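Troltilik hand evaluation kit

Home > Equipment > Hands and grippers > Evaluation kits

The kit is meant for labs choosing between the Clisov and Gresow multi-fingered hands. Both bolt to the Halvorsen forearm and share one controller. Bench mounting is possible, but we recommend a full humanoid and a mock-up bathroom with a real counter edge and basin. Clear the floor along the robot's path before the first run.

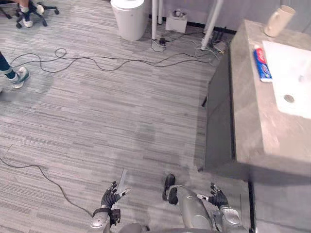
Trial 1: Upright objects

Tube into cup, right hand, 300 runs per hand type. Release height and finger force are logged on every run.

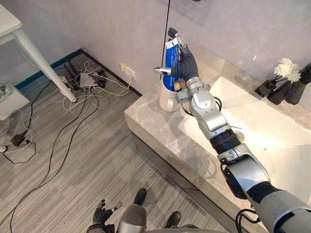
Force limits are set per finger in the controller menu and should be left at the default for the first session. Soft packs need a lower limit than boxes. With a toothpaste tube held cap end up and its lower end in the cup, the thumb carries much of the load, so lower the thumb limit last. Save each profile under its own name – the controller overwrites without asking.

Trial 2: Wrist camera

The wrist camera looks along the fingers towards the tips. Focus is fixed. Set exposure by hand if the table is dark, as the automatic setting tends to wash out pale floors.

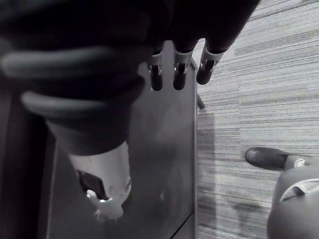
Hedvig Solheim
Test Engineer, Hands and Grippers

Check the camera bracket after every 2,000 cycles. A bracket that has shifted shows up first as a thumb tip out of place in the picture. Recalibration takes 8 minutes and needs the supplied target card.

Trial 3: Cloth

Thick pile hides the contact point from head cameras. Use the wrist view and reduce closing speed to level 2.
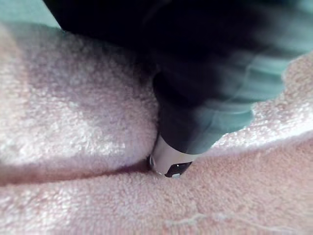
Metal fingertip pressed into a fold of pink terry towel, wrist camera.

Spare tips and target cards are ordered separately. Loan requests: Sigrun Tangen, Equipment Desk.

Page updated January 15, 2021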